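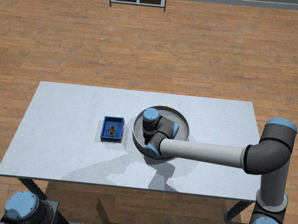 *Simulated bench used in the gripper comparison: tray with two cups, round dish, and the right-hand arm over the dish.*

# Gripper Comparison: Frequently Asked Questions

**What is the purpose of the comparison?**
The Britudbridge laboratory is selecting one gripper for its two-arm benches. The candidates are the Gonach and the Zosto. Both are tried in simulation before any hardware is ordered.

**Who is responsible for the work?**
Margit Brekke leads the comparison. Sajib Thambiah maintains the simulated bench and the controller settings. Questions about access should be sent to Tuva Skjelbred.

**How many trials does each gripper receive?**
Each gripper completes 200 trials with the same set of starting positions. A trial that stops through a software fault is repeated and does not count against the gripper.

**What counts as a successful trial?**
The cup must be lifted clear of the tray and set down upright in the dish. A cup that tips over after release is recorded as a failure — even if it stays inside the dish.

**May I use my own controller?**
Yes, provided that it accepts the standard joint commands. The default is the Solberg controller, release 2. Results obtained with another controller are listed separately.

**Are the camera views the same for both candidates?**
Yes. The camera position is fixed for the full series. Requests for an added wrist view will be considered after the February review.

**Do simulated results decide the purchase?**
No. They determine the order in which the grippers are tried on the physical bench. Grip force and finger wear are measured only there.

**Where are the records kept?**
All 562 files from the earlier pilot series are stored in the shared archive, together with the scoring sheets. Read access may be requested from Rajkumari Pant.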